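Teaching a bin-picking arm by remote control: how do I get cleaner demos?
Last updated: January

Tarun Sengar
I've started recording demonstrations for an arm that has to pick mixed toys out of one metal bin and drop them in the one next to it. I drive it by remote control and I love it, it's the most fun I've had with a robot! But out of my first 60 runs I'd only keep 46. In the rest I hover, nudge things into the wall or go back for a second grab, and the trained arm copies all of it -- the hovering especially. Should I delete the messy runs? And would guiding the arm by hand be better than the remote?

Rajkumari Bisht
Oh, this is a lovely stage to be at! Don't delete them all. Split them in 2 piles first. Runs where you dithered in mid-air can go. Runs where you missed, backed off and then got the toy are gold, as the arm will miss too and needs to have seen a way out of it. Trim the pause before the second grab if it's a long one.

For the hovering, decide which toy you're going for before you press record. Look into the bin, pick your target, plan which way the fingers should close, then go and don't change your mind. Slow is fine, stopping isn't. And shuffle the toys properly between runs, with a few tipped up against the walls. Mine hated corners until I gave it a whole afternoon of nothing but corners, and now it goes in beautifully.

Gaurav Dubey
just do more of them. we had 416 on Mustard before it was any good

Bimla Lodhi
By hand or by remote, both work, but watch what your camera sees. If you guide by hand, your arms are in every shot, and they won't be there when the robot works alone. I moved to the remote for that reason and put up with being clumsy for a while (it passes, keep going!). By hand I still find it much nicer for feeling out a tight approach near a wall. I do that first without recording, then repeat it on the remote -- and check that your bins can't shift, or your early runs and later ones won't match.
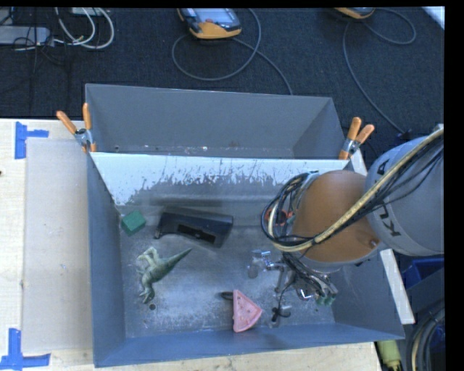
Omprakash Mittal wanted to know whether the unrecorded practice by hand really carries over to the remote, or whether you end up learning the approach twice.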